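Granite worktop: sealer left cloudy patches after second coat, how to strip and recoat?

Posted in Home Repair > Stone and Tile
June 2022

ernia_fab_shop

I have a honed granite top in a utility room. The slab is unbranded and came from a salvage yard, so I have no data sheet for it. I applied a solvent-based penetrating sealer in April, waited a day, and applied a second coat. The first coat absorbed in a few minutes. The second mostly stayed on the surface. I wiped it after 95 minutes, which I now understand was far too long.

The result is a cloudy film in patches, worst near the back wall. It drags slightly under a dry cloth. Dish soap and warm water do nothing. White spirit on a rag softens it a little, then it sets up again as the solvent flashes off.

Two things I need to know. What takes the film off without etching or darkening the stone? And does the stone need a recoat afterward, or is the first coat still in there doing its job? The supplier label says only "remove excess promptly" and gives no stripping procedure. Room temperature was normal, no direct sun, window open.

Brotasero

What you have is cured resin residue. The second coat had nowhere to go because the pores were already full from the first, so the carrier evaporated and left the solids on top. White spirit is usually too weak for it once it has set. The first thing to try is more of the same sealer. The fresh carrier will re-dissolve the residue if it is not fully cured.

Work in areas no bigger than you can reach without moving your feet. Wet the patch with sealer, leave it two minutes, agitate with a white nylon pad, then wipe completely dry with a clean cotton cloth. Change cloths often. A loaded cloth just moves the resin to the next patch. Buff again with a dry one at the end.

After two months this may not work, but it costs little to test. If there is no change after two attempts on the same spot, stop and go to a proper stripper. Look for one sold for solvent-based stone sealers. A stripper made for floor wax is a different product and is often strongly alkaline.

Test in a corner first and look at it the next day when it has dried out. Stone always looks darker while the solvent is still in it, and judging it early will send you in the wrong direction.

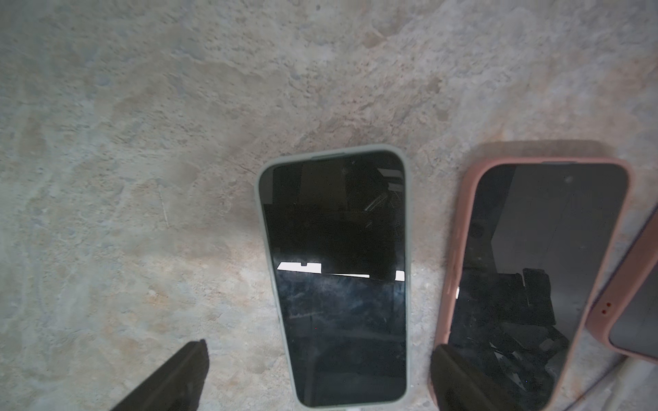

Ventilation matters with either method. One open window is not much for solvent work in a small utility room. Put a fan in the window blowing out and leave the door open for supply air. Gloves should be nitrile at minimum, and check the stripper label, as some of them go through nitrile quickly. Lay used cloths flat outdoors until dry before they go in the trash.

As for recoating, do the water test. Put a few drops on the cleaned stone and wait 15 minutes. If the stone under the drops has darkened, it is taking water and needs a coat. If not, leave it alone. Test several spots, in particular where the film was heaviest, as that is where you will have scrubbed hardest.

trajkovski_tile

Razor blade and acetone. I have done dozens like that.

bumance

Acetone is fine on granite itself but keep it off any plastic trim, laminate or painted edge, and off the silicone joint at the wall. Also check whether the slab was ever resin-treated at the factory. Many are, to fill fissures. Long contact with a strong stripper can attack that resin and leave you with open pits. On a salvage slab there is no way to know from the paperwork, so keep dwell times short and rinse well.

I would not use a steel blade on a honed finish. It leaves gray metal marks in the texture that are as hard to remove as the sealer. A plastic scraper is enough once the film is soft.

On quantity, I stripped a top of similar age with 316 ml of stripper, measured from what was left in the can, and that included one full repeat pass. Buy the small can. For cloths, plan on far more than you think.

Do not use vinegar or any bathroom descaler. Granite is mostly resistant, but some stone sold as granite contains calcite and will etch. Put one drop of vinegar on an offcut or the underside. If it fizzes, you have a different stone and should read up on that before going further.

ernia_fab_shop

Update. The re-wet method cleared the front half on the first pass. The back wall area did not move after two tries, so that got stripper with a short dwell and a plastic scraper, then a water rinse. The vinegar drop on the underside did nothing. No fizz, no dull spot.

The water test showed no darkening at the front. There was slight darkening in one area at the back, so I put a single thin coat there and wiped it off after five minutes. It is not a 100 percent color match in low light from the side, but it is even from above and the cloth no longer drags. Marking this as solved.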